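Practical Robotics, Handout 6
Comparing grippers and wrist cameras on small objects

Purpose of the session

In this session you compare two sets of gripper fingers, the Clilletti and the Otell. Both sets are fitted to the same gripper body, so the differences you measure should come from the fingers. The arm controller is the Šimkus unit in both cases. Please do not change its speed limit between the sets, otherwise your results cannot be put together with those of the other groups.

Before you begin

Read the safety sheet again and find the stop button at your place. Check that the camera cable has enough slack for a full turn of the wrist. Last October one group lost half of its session to a cable that was too tight. Then start the Erkar logging program and type the name of the finger set in the first field.

The task

The object must be taken out of a cup. It is harder than picking from a flat table, for two reasons. The opening limits how wide the fingers can spread, and the wall of the cup can hide the object from the wrist camera at the moment when you need to see it most. Long, pointed fingers have an advantage in reaching down, but the contact area at the tip is small.

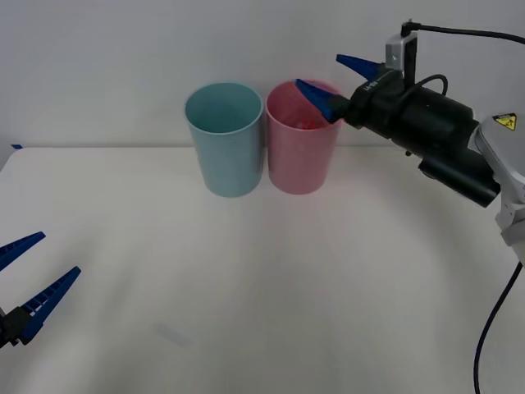
Why do we not simply close the gripper with full force?

A high force pushes a smooth object out from between the tips, and it can also bend the fingers, so that they touch only at one point. Start with the low force setting and raise it one step at a time until the object stays in the grip during the lift.

Settings

Closing time is 2000 ms for the first trials and 3000 ms for the slow trials. Make 22 trials with each finger set. A trial counts as a success if the object is lifted clear of the rim and is still held when the arm stops. If the cup falls over, write "tipped" in the remarks and count the trial as a failure.

What to hand in

Your log file, one table with the successes for each finger set and closing time, and half a page of text. In the text, say which failures came from the fingers and which came from the camera view. If you are not sure about a failure, write that you are not sure.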